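Gripper drops thin-walled stuff, what am I missing?

welareck13
Posted in Arms and Grippers

Second arm build in the garage and I'm stuck on the pick-and-place part. Toy fruit is fine, cups are fine, but anything with a thin rim slides out of the fingers about as soon as the arm lifts. I've been at it since early October and I've got maybe 400 tries logged, so I don't think it's bad luck! Photo of the table and the arm over the colander:
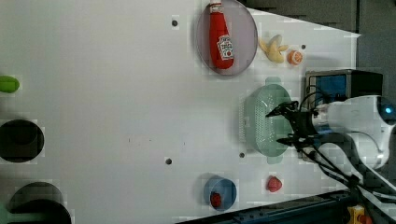
Reply 1
sillon_bench
Nice setup. I'd look at the fingers first. Bare black fingers on smooth plastic never worked for me. I stuck bike inner tube on mine and the slipping mostly went away.

Reply 2
drorkinura
Disagree, tape and rubber just hide it. You're coming in over the middle of the basket, so what are you planning to grab? Go for the rim, one finger inside and one outside, and slow the lift way down. Also that ketchup bottle lying on the plate is going to be a pain later, save it for last.

Reply 3
sillon_bench
Slow lift didn't help me at all, for what it's worth. Rubber did.

Reply 4
welareck13
OK, tried both tonight (rubber first, then the rim approach). Rubber got me 13 in a row on the colander, rim alone got me 2. Sorry drorkinura! I'll run them together tomorrow. Does anyone know if Nhyira Aidoo still has those finger pad files up?

Reply 5
hourani_k
Yep, they're in the downloads section, second page. Print them in the soft stuff.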